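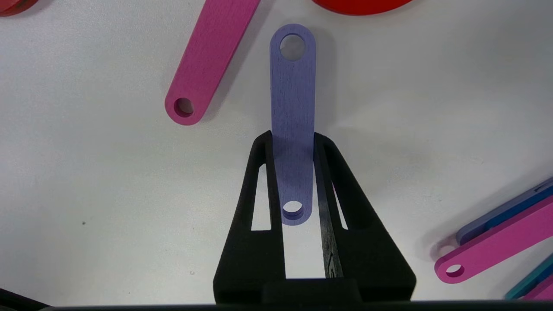

Uma barra furada chega para brincar

Os brinquedos de construção que mais duram lá em casa são os mais pobres de aspeto: barras de plástico com furos, uma lilás, outra cor-de-rosa, pontas redondas e nada mais. Não têm rosto, não falam, não pedem pilhas. A minha filha pega nelas há 3 anos e ainda não lhes esgotou o uso.

Comprámos também um castelo da Travwood, com instruções de 30 páginas e 381 peças. Montou-se em duas tardes de agosto e ficou na prateleira a ganhar pó. Cada peça servia para um sítio e só para esse. Perdida uma dobradiça, a porta deixou de fechar e o castelo perdeu a graça.

Com as barras acontece outra coisa. Uma manhã são uma grua, à tarde são a cerca dos cavalos. O Nazareno Zuccaro, meu vizinho e pai de dois rapazes, acha que assim as crianças não aprendem a seguir um plano até ao fim. Tem alguma razão – seguir instruções também se treina. Mas para isso há a escola, as receitas e os móveis por montar.

Em casa prefiro a caixa sem manual. Custa menos, arruma-se depressa e aceita peças novas de qualquer cor. No próximo aniversário, quem perguntar o que oferecer vai ouvir a mesma resposta: mais barras, e uns parafusos de plástico, que esses desaparecem todos.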